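# Sindberg stacking rings, set of three

Product line: Brolldale desk storage
Item no. 2565
Colour: cream, gloss

The Sindberg set consists of three loose rings of the same pattern, supplied unjoined. Stacked on a desk they form an open-topped holder for glue sticks, markers, short pencils and similar. Used singly, each ring serves as a stop for round items that would otherwise roll, or as a napkin ring or bangle-style display piece. The rings have no base, so whatever stands inside the stack rests on the desk surface.

## Construction

Each ring is moulded in one piece with a rounded outer wall and no seam on the contact faces. The colour runs through the full thickness of the material, so shallow scratches do not expose a different shade. There are no magnets, pegs or locating lugs. The stack is held by weight and friction alone and can be set straight or stepped.

An earlier version designed by Gintarė Stankevičius had a shallow groove on the underside for alignment. It was dropped because the groove collected eraser crumbs and made the rings fussy to stack by hand. Sets made to the old pattern can be mixed with the current one, although the gap between rings will be slightly uneven.

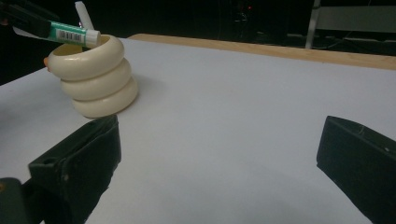
*Sindberg rings, cream, stacked in an offset arrangement with a capped glue stick over the opening.*

An offset stack is stable for light contents, provided each ring still bears on the one beneath it across most of its width. For heavier items — scissors, metal rulers, full-length paintbrushes — the rings should be set directly in line. The stack should not be used for anything much taller than itself unless the item is thick enough to stand unaided.

## Specifications

| Property | Value |
|---|---|
| Rings per set | 3 |
| Inside diameter | 51 mm |
| Wall thickness | 9 mm |
| Finish | Gloss |
| Base | None |
| Suitable surfaces | Flat, hard, level |
| Sets per carton | 8 |

Dimensions are nominal. Rings from different production batches may vary slightly in shade, and customers fitting out a whole classroom or office are advised to order full cartons.

## Placement

Place the first ring on a clean, dry desktop and press lightly to confirm that it sits flat. Add the second and third rings. On very smooth tabletops the bottom ring may creep if the stack is bumped; the Mägi clear pads (sold separately) reduce this. Apply the pads to the bottom ring only. Pads between rings raise the stack unevenly.

Do not glue the rings together. Solvent-based adhesives cloud the gloss finish and the damage cannot be polished out.

## Cleaning

Wipe with a damp cloth and a drop of dish detergent. Water-based glue can be left to dry and peeled off with a fingernail. Permanent marker will stain if left overnight. Abrasive creams and scouring pads dull the surface. The rings are not dishwasher safe.

## Ordering

Sets are sold complete; single replacement rings are available under the same item number with the suffix R. Orders received before Wednesday noon leave the warehouse the same week. The grey colourway is out of stock until July.

For carton pricing and school accounts, contact Povilas Ots. Questions about older grooved sets go to Muchen Guo in spare parts.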